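Jenden 2 cordless screwdriver, 5 months in

Bought in February to put together a bed and two bookcases. Did all of it on one charge, which I did not expect. Light, sits well in the hand, the little LED is aimed at the right spot for once. Clutch is vague though. Stripped a couple soft screws before I learned to back off early.

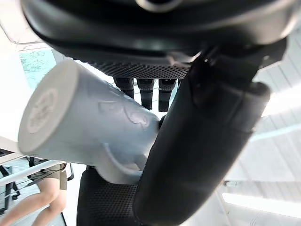 Bits are so-so, the Prurnico set I already had fits fine and holds better. Charging port cover is flimsy, mine is allready loose. Manual is useless, tiny print. No case either. For flat pack and door hinges, yes. Decking, no, get a real drill.

4 stars, would buy agian.

Bram Coppens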